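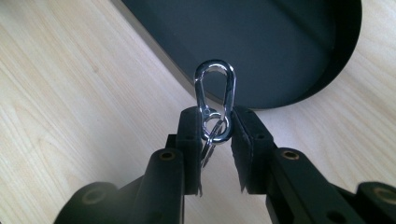

Hindudel Volleyball Club – Equipment & Hall Safety

Pre-session hall check, with comments
2022-02-13 | By the hall safety lead
Last updated: February, after the second walk-round

Venue: Clirkasico sports hall, courts 1 and 2. Done before the junior tournament warm-ups. OK = fine to play. FIX = play, but sort it this week. STOP = nobody on that court until it's done.

FLOOR

Swept, both courts – OK. Court 2 done twice, grit by the double doors again. Mat needs shaking out.

Wet patches – FIX. Small drip under the high window, court 2, back left corner. Outside the free zone but only just. Towel and cone down. Check again at every set break, and if it spreads past the cone we move the juniors to court 1.

Boards, lifting or split – OK. One near the scorer's bench creaks, doesn't move when stood on.

Floor socket covers flush – FIX. Court 1 middle cover sits proud on one side. Taped flat for now. Tape is the Joneo stuff, holds all right but leaves gunk, peel it slow.

Line tape – OK. Badminton tape from Thursday still down in places, took up what I could.

POSTS AND NETS

Posts seated fully in sockets – OK both courts. Lift and drop each one, don't just look at it.

Post padding – court 1 OK. Court 2 STOP at first check, one pad was in the cupboard and not on the post. Now on, straps done up, changed to OK. Please put pads on BEFORE the net gets tensioned. Had this in the last two reports as well.

Winch and handle – OK. Handle comes OFF after tensioning and goes in the red bucket. Found it left on again, head height for the U12s.

Net cable – FIX. Vass net, court 1, two broken strands near the winch end. Sleeve over it for today. New cable on order, have asked for 700 mm spare at the tail this time, last one came up short. If any more strands go, that's a STOP, no arguing.

Net height – reset for juniors, measured in the center and at both antennas. OK.

Antennas – OK. One has a cracked tip, tape on it, no sharp edge.

Side ties – OK. Court 2 bottom tie is a shoelace. It works. Would still like a proper one.

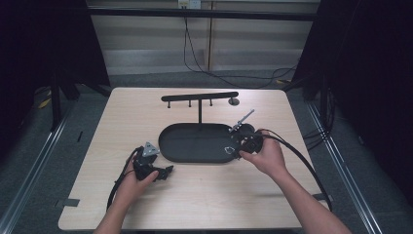 On the table: black tray and stand.

BALLS AND STORAGE

Ball carts, wheels – FIX. Big cart pulls left, one wheel loose. Tightened with fingers, needs a wrench.

Balls counted out and in – 47 out, 47 in. First time this season.

Pressure – OK mostly. 6 soft ones pulled and put in the blue bag. Don't put them back in the cart, they get pumped Tuesday.

Loose balls – coaches to call "ball" and STOP the drill if one rolls under the net. Saw two hitters land next to one in warm-up. Ankles!

Storage room floor clear – FIX. Cones, a bench and somebody's skateboard across the door. Cones moved. Bench needs two people.

Box for plyo jumps – OK. Rubber feet all there. Against the wall only, and not on the swept-but-still-damp bit.

Resistance bands – threw one out, nick near the handle. Rest OK. Check them by stretching a little at a time, not by yanking.

Referee stand – OK. Ladder lock clicks. Padding on the front is getting thin, ask for a new one from the same order as the Vass cable.

EXITS, FIRST AID, PEOPLE

Fire exits – court 2 exit was blocked by bags, moved. Bags go on the balcony side. Say it in the parent email again.

Exit sign lights – OK, all lit.

First aid box – FIX. Low on finger tape and no small bandages at all. Ice packs in the freezer, fine. Restock list is inside the lid, please write on it when you take the last of anyhting.

AED – OK, green light, in the lobby. Coaches, walk your group past it once so they've seen it.

Phone signal – bad in court 2 as ever. Use the desk phone.

Spectators – hall limit is 500 with the balcony open. We'll get nowhere near but the balcony gate has to be unlocked either way. It was locked at first check. Unlocked now.

Water – bottles with lids only courtside. No cups.

Jewelry – remind before warm-up. Tape over studs is not OK under our rules, out or sit out.

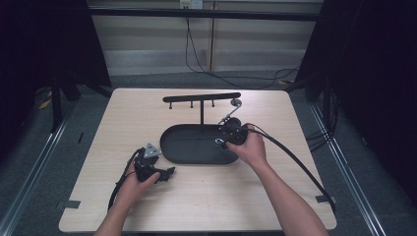
Same tray and stand, cable running off to the right.

COMMENTS

Took about double the usual time, mostly the storage room. Could whoever closes up please do the storage line the night before? It's the same four things each week.

Court 2 drip is the one I'm worried about. Reported to Clirkasico front desk, they wrote it down, no date given. Will chase Monday. Until it's fixed somebody has to look at that corner before every session, not only on match days.

Reply from court 1 coach: winch handle was me, sorry. Will bucket it.

Reply from U12 coach: can we have the small cart back from the seniors, the big one is too heavy for them to steer and it clipped a post on Friday. No damage that I could see.

Safety lead: checked the post, fine. Small cart yes, from next week. Seniors have been told.

Open items for next check: net cable, socket cover, cart wheel, bandages, drip, bench. Referee stand pad if the order has come in. Print this page and tick it in pen, the tablet one didnt save last time.

This site uses cookies to keep you logged in and to count visits. Accept | Manage settings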